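Flistbridge Counters: read me first

Kitchen counters, the way people really leave them on a weekday morning.

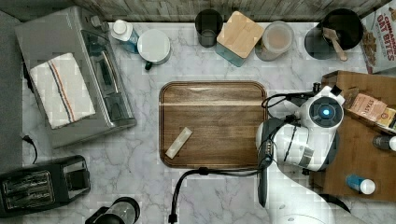

I started this folder in March after rearranging my own breakfast corner for what felt like the hundredth time, and then it sort of grew. It's now 185 photos of counters, plus a plain text file of notes for each one, and I'm still adding to it when I get a free Monday (so, not often!).

What goes in

Everyday counter stuff. Toasters, canisters, jars, cutting boards, the cereal that never makes it back to the cupboard. I like the ones where you can tell a person eats there. If a dish towel is lying on top of the toaster oven, it stays in the notes as "towel, on toaster oven" and I don't tidy it away. I do have opinions about towels on toaster ovens, but those live in a separate file called grumbles, and you're welcome to skip it.

How the notes work

One line per thing, starting at the back of the counter and working forward. Name first, then color, then what it's made of if I'm sure. If I'm not sure I put a question mark and move on. You'll see plenty of "butter or sponge?" type lines, and please leave those alone unless you know better than I do. Words on a package get copied exactly, caps and all, so it's CINNAMON OAT BITES and not "cinnamon cereal."

Jars are a mess, I admit. Magdolna Kelemen went through the first 60 notes and pointed out that I'd used "jar," "canister" and "tub" for pretty much the same thing all over the place. We settled on: jar if it's clear glass, canister if you can't see in, and tub for nothing, ever. The older notes are mostly fixed. Mostly!

Folders

bila: light counters, marble and the like
trisance: dark counters
bognar: everything else, including 7 I can't decide on

(The last one should be Bognár with the accent, but my zip program chokes on it.)

Still to do

Rename the 2 files with spaces in them
Finish the jar cleanup
Decide whether a cutting board with a raised rim gets called a tray. I say no.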